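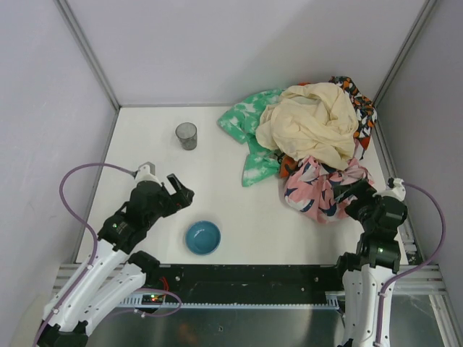
Jinela hand steamer review
Posted by Ottar Forsberg, 25 February 2025

I bought the Jinela because of the promise on the box: a wearable shirt in 3 minutes, no ironing board. There are 672 reviews on the store page and most of them repeat that line almost word for word, which should have warned me.

It has 2,000 watts and it does heat up fast. I'll give it that. Cotton T-shirts come out fine if you hang them up and pull the hem tight with your free hand. Linen is another matter. My one linen shirt took three passes and half a refill, and the collar still looked slept in. My old Teixeira iron does the same shirt in one go and it cost less.

The tank is too small. You get two shirts, maybe a third if you skip the sleeves, and then it spits. The cord is stiff and always seems to be on the wrong side. 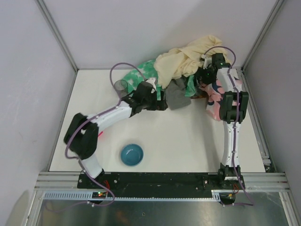
Clothing in a heap, green fabric in the middle.

A pile of clothes is where the sales talk falls apart. The steamer works one piece at a time, on a hanger, and each one has to cool before you put it away. My sister-in-law Kyu-ri Kong swears by hers, but she steams one blouse before work and that's it. For that I can see the point.

The manual also claims it "refreshes" wool. My sweater smelled the same afterward, only damp.

Two stars. If you travel a lot, look at the smaller Jasis - the tank is no better, but at least it fits in a bag. Mine goes back in the box.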